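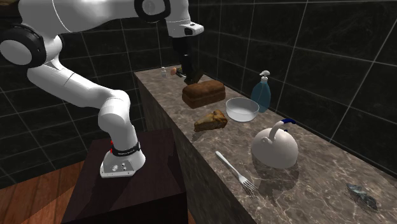
MALDONADO, April

The baker asked me to come at half past four in the morning, and when I arrived she had already been working for two hours. She did not want her name in this article. Her reason is simple: the bakery has the name of the street, the customers know her face, and she thinks it is enough. "If you put my name, my cousins will ask for free bread," she said, and she laughed, but she did not change her mind.

I wanted to speak with her about sourdough, and more exactly about selling it to people who did not grow up with it. She bakes around 170 loaves on a normal night, and more before a holiday. When she opened eight years ago, most of the neighbors wanted soft white rolls and nothing else. They tapped on the crust of her bread with one finger and asked if it was from yesterday.

"I was offended for the first year," she said. "Then I understood that they asked a fair question. In their houses, hard bread was old bread. Why should they believe me?"

She stopped explaining and began to cut. Every morning she put slices on a board near the door, with a little oil and salt, and she let people eat while they waited for their rolls. The rolls she made also, and she still makes them. Some bakers would consider this a defeat. She finds this opinion very silly. The rolls paid the rent during the first two winters, and she says that a good roll is not so easy either.

Before Maldonado she worked in Furnness, a small town with 1,035 inhabitants and one bakery, where the owner accepted her as an apprentice although she was already past thirty. I asked what she learned there. She thought for a long moment, with both hands in the flour.

"To wait. And to clean. He made me clean the mixer before he let me touch the dough. I cleaned it for weeks. He had an old Birex, very heavy, and there was one place under the arm where the dough went and became like cement. If I did not find it, he found it."

When the man retired, she bought this same mixer from him and paid for the transport, which cost more than the machine. It stands now by the back wall and makes a sound like a truck on a hill. While it was running we could not talk, so I watched. She lifted the lid of the flour bin, smelled the flour, and closed it again. Later I asked why. She said that she had not noticed doing it.

The starter she keeps is not old. Customers often ask how old it is, and they hope to hear a hundred years, with a grandmother in the story. She killed the first one by herself, by leaving it too close to the oven, and the one she uses now she began from rye flour and water in her own kitchen. "After some months it is only your flour and your air," she said. "You can tell me it comes from a monastery. I will be polite."

We spoke also about summer, because it is the part of the year she likes least. The town fills with visitors, the nights are warm, and the dough moves too quickly. She reduces the starter, she uses cold water, and she shapes earlier. Even so there are nights when the whole batch becomes flat. Those loaves she sells at half price under a sign that says "ugly," and there are customers who wait for the sign. One of them is a board game club, Ludotard, which meets upstairs from the pharmacy and orders ugly bread for its long evenings. They play until very late and sometimes they come to her door just when she is beginning to work, so they are the only people who tell her good night at the start of her day.

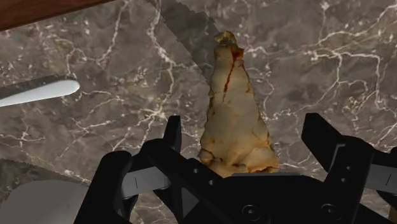 Crust was the subject on which she had the most to say. She does not like it black, as it became the fashion in some cities, and she does not like it all one color either. A surface like the one in the picture is closer to her taste, rough and pale beige with a darker, brownish orange in the creases, so that the eye has somewhere to go. The shape, she said, would be a problem: so wide at the base and so narrow at the top, the point would be dry before the bottom is ready. She has tried tall breads for Easter, and she had to cover the tops halfway through the baking. A crust should break with some noise, in her opinion, and then it should not fight you. For old people she keeps a few loaves with less time in the oven. They are not on the shelf, and one must ask.

I wanted to know if she ever thinks about growing. There was an offer to supply two hotels near the beach, and she refused it after a week of calculations. She would have needed a second oven and a person for the deliveries, and the hotels wanted every loaf the same length, so that the slices would fit the basket. "I could do it," she said. "I can measure. But then in winter they close, and I have the oven and the person and no hotel."

She does have one helper, a young woman who arrives at six and takes care of the shop. The baker would like to teach her the night work, but she does not push. It is a difficult life for somebody who is young and has friends. She herself goes to bed when the children in her building come home from school, and she has learned to sleep with a radio on, in order not to hear the ball against the wall.

What does she eat at home? I expected her to say that she is tired of bread. She eats it every day, always the end piece, toasted twice, with butter and a slice of quince paste. When there is no end piece left, she cuts one from a new loaf and puts the rest in a bag for her neighbor, who has never asked why all his bread comes already opened on one side.

Near seven the first customers were at the door. A man in work clothes bought six rolls and took a slice from the board without looking at it, the way one takes a newspaper. I asked him if he ever buys the sourdough. He said no, he finds it too sour. Then he took another slice.

The baker had heard him. "Eight years," she told me, and she went back to check the oven.

The bakery opens at half past six and closes when the shelves are empty, which in April is usually before noon. Rolls can be ordered by telephone. The ugly bread cannot be reserved.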